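From: Emanuel Onu
To: Grirkel list
Date: 06/05/2020
Subject: Re: [grirkel] practicing at home without going nuts

Hi all,

On 292 posts in this thread and its cousins I have read every single one, so forgive me if I repeat somebody. Let me quote the bit I'm answering and then ramble.

> I've been trying to keep my hands in while the skills room in
> Prokholm is shut, and I can't tell if I'm getting better or just
> getting faster at doing it badly. I do a couple of hours on Sunday
> and then nothing all week. Does anybody have a routine that
> sticks? And what do you do about light? My kitchen is a cave.
> - Lazăr

Lazăr, the couple of hours on Sunday is your trouble, I think. I did the same thing for most of a winter and all I got was a sore neck. What finally worked for me was 10 minutes a day, every day, right after breakfast, with everything already laid out from the night before (the laying out matters more than it sounds - if I have to go hunting for my needle holder I will end up reading the news instead).

I go in a fixed order. Simple interrupted first, then vertical mattress, then whatever I hate most that week, and I stop when the timer goes even if I'm in the middle of a knot. Stopping in the middle is great, by the way! It makes me want to come back the next day and fix it.

As for the badly-but-faster worry, I had that too. I started going over one line at half speed, saying the steps out loud like a fool, and found I was grabbing the needle way too close to the tip. No idea how long I'd been doing that. My bites were uneven as well, a fat one on the right and a stingy one on the left, and once I slowed down that sorted itself out in a week or so.
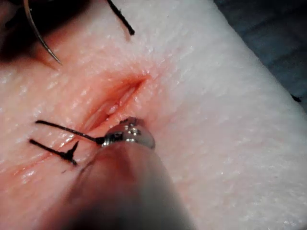 Jirurus wrote to me off list that I'm wrong about the timer, and said I could pass it on: "Stopping mid-knot teaches you to leave knots half done. Finish the throw, cut the tails, then stop. And do your left hand first, while you're fresh, or you'll never do it at all." Fair enough on the left hand. I have skipped mine so many times it's embarrassing, and I moved it to the front on Monday. I'm keeping my timer, though.

Now, light. I bought a cheap clamp lamp and put it on the side opposite my working hand, low down, so my own fingers don't throw a shadow over the line. Overhead light is awful for this. If your table is shiny, put a dark dish towel down first, it saves your eyes a lot.

Thread: I'm still on the same box of expired silk and I save the long leftovers for knot tying on the back of a chair. Tie some while you're on the phone with your mother. She won't know.

One more thing, about keeping track. I write down the date and one word, "ok" or "ugh" or "better", in a little notebook. There's a lot of ugh in May so far, but I can flip back and see I haven't missed many days, and that cheers me up more than any score would.

Does anyone have a decent way of practicing deep ties without a second person to hold things? I've tried a coffee mug taped to the table and the tape keeps letting go.

Emanuel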